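Ticket 718
Site: Omside, bench cell 2
Equipment: two-arm tabletop cell, Pullon grippers, Koyama controller
Category: gripper / cabling
Priority: normal
Status: open, awaiting parts

Reported fault

Left gripper stops with a "position not reached" error while closing on thin items. Happens on chopsticks, does not happen on spoons or anything thicker. Right gripper does the same cutlery work without errors. The fault started after the fingers on the left were changed in July. Clearing the error and re-homing gets the cell going again, but it comes back within the same shift.

Task in use when the fault occurs: cutlery sorting into the wire basket. Left arm collects chopsticks from the tabletop, right arm handles spoons.

First response, Zomance support

Please send the controller log covering at least one fault, and confirm the following:
Firmware version on both grippers (must match).
Finger type fitted left and right.
Whether the gripper was homed after the finger change with nothing between the fingers.
Whether the error appears with the arm parked, or only with the arm extended.

Please do not raise the closing force to get round the error. The fingers are long and tapered and will flex at the tips before the motor reports a stall.

Site reply

Firmware matches. Fingers are the long tapered type on the left, fitted from the spares box. Homed after the change, but the person who did it can't say for certain that the fingers were clear. Homed again this morning with the fingers clear. With the arm parked over its rest position we ran the open and close cycle 12 times, no error. With the arm reached out over the table, 4 errors in the same number of cycles. Log attached to the ticket.

Zomance support

Log received. Two things stand out.

The zero position stored before this morning's homing was wrong. The gripper believed it was closed while there was still a gap between the tips. That accounts for the missed chopsticks in the earlier part of the log, where no error is raised but the pick fails.

The second fault is separate. In each of the errors after re-homing, the position reading freezes for a short time and then jumps. The motor current is normal throughout. This is not a mechanical jam. A frozen reading with normal current points to the encoder line, so the cable or the connector at the gripper end.

Checks, in this order:

1. Power down the cell at the main switch. Wait for the controller lights to go out.
2. Undo the gripper connector, look for bent or pushed-back pins, refit and tighten the locking ring by hand.
3. Follow the cable from the gripper housing back to the first clip. Note any kinks, flattened sections or shiny patches on the jacket.
4. Power up, put the left arm in free-drive and move it by hand to the reach where the fault occurs. Watch the position value on the service page while moving the cable gently near the connector.
5. Repeat on the right arm for comparison.

Site reply

Step 2: pins straight, locking ring was about half a turn loose. Tightened.

Step 3: no cuts. Jacket is slightly polished where it runs over the front edge of the table. From the underside of the housing the cable hangs free, crosses the front of the tabletop and goes down over the edge. There is no clip between the housing and the table edge.

Step 4: reading still drops out when the cable is pulled downwards at the connector — less often than before. Pushing it sideways has no effect.

Step 5: right arm is steady whatever we do to the cable. On that side the slack goes up in a loop at the gripper and comes back down alongside the arm, so it moves with the joints.

Zomance support

Agreed, the routing is the likely cause. With the arm extended, the weight of the hanging section plus the drag at the table edge loads the connector downwards. The right side has no such load.

Action on site, temporary:

Fit a strap at the wrist module so that the pull is taken before the connector. Leave enough slack for full wrist rotation in both directions. Do not cover the vents on the upper face of the wrist.
Lift the cable off the table edge. A return path along the arm, as on the right, is preferred.
After routing, run the wrist through its full range at low speed with a hand on the stop button.
Home the gripper again with the fingers open and nothing below them.

Action by us: replacement gripper cable and a pair of arm clips to be sent from Pullon stock. The old cable should come back to us once the new one is fitted, labelled with this ticket number.

Until the cable has been changed, keep closing speed at half and leave the chopstick picks enabled. We would like the log from those. Up to 12 hours of logging fits in the controller before it starts to overwrite, so please export at the end of each shift.

Site reply

Strap ordered, not yet fitted. Cell at half speed, gripper homed. Left arm over the chopsticks with the cable in its present routing, right arm on the spoon: 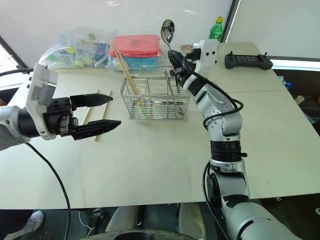 Omside night shift: Same dropout on our Koyama cell last winter, and a new cable alone only held for 4 weeks. Get the run along the arm clipped before you fit the replacement, and put the first clip close to the wrist. We set ours too far back at first and the connector was still taking the pull at full reach.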